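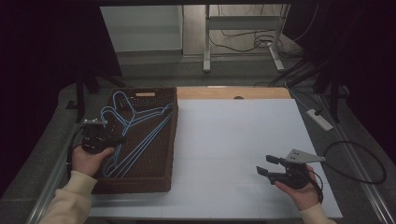
Ticket: Wire hangers locking together in the wicker basket
Queue: Wardrobe and laundry, Garevwood costume hire
Opened by: Nhi Bạch
Picked up by: Chie Ueda
Priority: Normal
Status: Resolved, one item left open

Original report (Nhi)

Hi wardrobe desk! The blue wire hangers are driving me up the wall. We return them to the brown wicker basket after each load gets folded, and every time I reach in for one I get a clump. The hooks grab each other, the bottom bars slide under the neighbour's shoulders, and then one of them catches the weave on the way out and the whole basket comes along for the ride. I don't mind untangling a few, but we've got about 200 of these in circulation before the June musicals and it's slowing down the steaming rack something awful.

Could we work out a way of laying them in the basket so they come out one at a time? I really like the basket. It's shallow, you can see what's in it, and it fits on the shelf over the ironing boards. I'd hate to go back to the deep bin.

Things I've tried already:
Shaking the basket. Makes it worse.
Pulling from the bar and not the hook. A bit better, but the hooks still follow each other.
Putting fewer in. Helps, though then I'm walking to the Edska shelving for refills all morning.

Chie, first reply

Love this one, thanks Nhi! I have strong feelings about hangers so I've grabbed it before anyone else could.

A few things to check while I get down there:

1. Are the hooks all at the same end of the basket, or mixed?
2. Are the hooks all opening the same way? Flip one over and it'll hook backwards into the one beneath.
3. Are they lying flat on the bottom, or resting up on the rim?
4. Any bent ones in the pile? A hanger with a sprung shoulder will tangle with everything it meets.

Nhi

Hooks at the same end, mostly. Opening the same way, I had no idea that mattered so probably not. Resting on the rim, yes, they're wider than the basket if you put them in straight so they go in on the slant. Bent ones, I'd say there are a few. Some went home in garment bags with the Chrysikopoulos wedding party and came back looking like pretzels.

Chie, after visiting the laundry

Had a great half hour with Nhi and Lâm Quan on the bench. Tried a few arrangements and timed nothing, just went by how annoyed we got.

Mixed hook directions: terrible. Lifting the top hanger brought up the next one nearly every time.

Hooks together, all opening the same way, bars on the same slant: much better! The hangers nest like spoons and the top one peels off if you lift the bar first and then roll the hook out after it.

Hooks at alternate ends: better again for picking, but fiddly to load and Lâm kept forgetting which end he was up to. We dropped it.

Bars poking up over the rim turned out to be a good thing. It gives you an edge to pinch without putting your fingers into the pile. So don't try to force them down flat, leave them on the diagonal.

Where they still snagged, it was at the neck, where the hook wire is wrapped around the body wire. On the older ones the end of the wrap has lifted a little and you can feel it with a fingertip. That's what's been catching the wicker, and I'd bet it's also what pulled the thread on the Uladell velvet cape last season (poor cape).

Steps for the laundry, please stick these up by the shelf

Step 1. Lay each hanger on the pale board before it goes in the basket. A flat surface shows up a twist straight away. If it rocks when you press a shoulder, it's bent.

Step 2. Run a finger around the neck. If it's rough, put that hanger in the reject tub.

Step 3. Turn the hooks so they all open the same way.

Step 4. Hooks to the end with the little tan patch, bars on the slant. Having a marker on the basket makes this easy, even on a Friday when everyone's fried.

Step 5. Stop at 10 to a basket. You could fit more, but the top ones start sliding off the rim and you're back where you began.

Step 6. To take one out, lift the bar, then the hook. No yanking! 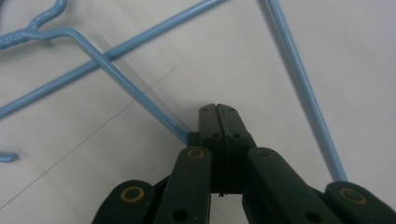 Can a slightly bent wire hanger be straightened, or should it go straight in the reject tub?
Gentle bends in the shoulder or the bar can be eased back by hand on a flat surface. Anything kinked sharply, or with the coating cracked at the bend, goes in the tub, as the bare wire can rust and mark a costume.

Lâm Quan

Gave the steps a run through the morning loads. Big improvement! I only got one double pick, and that was a hanger I'd put in upside down myself. One suggestion: could we have a second basket the same size? Then one can be filled while the other's being used at the steamer. At the moment Nhi and I are both reaching into it from opposite sides and bumping elbows.

Chie

Yes, great idea. I've asked Hưng Cao in stores whether we can get 2 more of the wicker ones so there's a spare. Same shallow shape please, Hưng. The deep ones hide the hooks and we'll be untangling again by lunchtime.

Hưng Cao

No worries, I'll look at what's on the shelf upstairs. I've got one that might match but the colour's a bit lighter. Does that matter?

Nhi

Colour doesn't matter to me at all! Height of the sides does. If the bars can still rest on the rim I'm happy. Could you put a patch or a bit of tape at one end so we know where the hooks go?

Hưng Cao

Can do. I'll bring it down and you can test it with real hangers before I write it off the stores list.

Nhi, update

Lighter basket arrived and it works beautifully. The sides are a touch higher, so the bars stick up less, but there's still enough to pinch. I've also gone through the steaming rack and pulled every hanger with a rough neck. The tub is fuller than I'd like to admit. The rest look lovely hanging up, all the hooks facing one way, and the costumes slide along the rail so much more easily too. I wasn't expecting that bonus.

Chie

Fantastic, I'm marking the tangling part resolved. Left open: second spare basket, with Hưng. Nhi, please keep the reject tub where it is for now and I'll go through it with you for any we can ease back into shape.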